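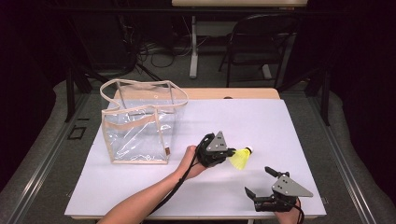
The clear tote is a carrying bag of transparent plastic, favored by people with nothing to hide and by gyms that doubt it. Most are box-shaped, with fabric trim along the seams and two strap handles that rarely agree on a direction. A yellow plastic shuttlecock is typical cargo: light, awkward and always at the bottom.

Cheema sold 729 of the bags in January, mostly to badminton clubs.

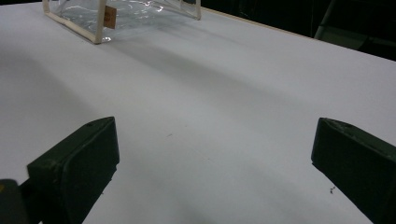

Trim is usually beige – a color chosen, according to Thaís Moura, by default.
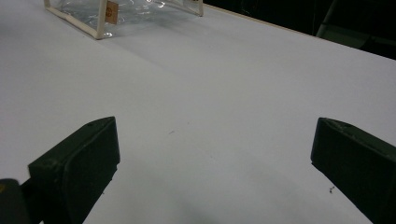 Clear panel with cream piping and tan label

Shuttlecocks pack badly because of the skirt.
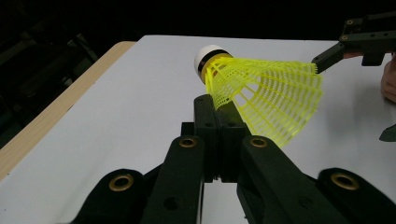

Should shuttlecocks be packed loose in a tote?
They keep their shape better in a tube, which then goes in the bag.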